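# The Long Table at Drosbridge

My grandmother believed you could judge a household by how long people stayed at the table after the food was gone, and I thought of her all through my visit to Drosbridge, where the monthly supper has been running for over 60 years and still won't let you leave before ten (I tried, and was handed more plum cake!).

The supper belongs to the whole town now, all 2,272 of them, though only 135 can squeeze into the old grain hall at one time. You put your name down at Paulauskas, the bakery on the corner, and you bring a dish, and you wait your turn like everybody else.
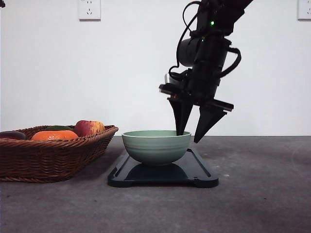
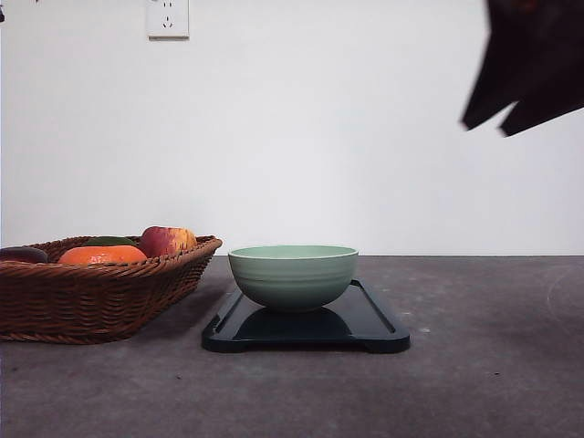
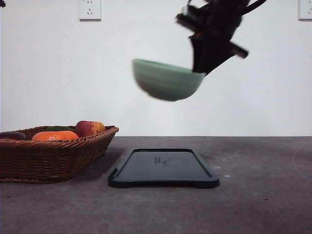

Ülle Petrauskas has been making the barley soup since she moved over from Gurnau as a young bride, and she guards the recipe kindly but firmly. "I'll tell you it has dill," she said, and then she asked about my mother for a good twenty minutes.

Across from us sat Lihua Kong, who drives in from Samasgate with 2 pots of braised eggplant on the back seat and the windows down. She came once as somebody's guest and simply kept coming. By August, she told me, they carry the benches outside and eat under the lindens until the bats come out, and I've already put my name down.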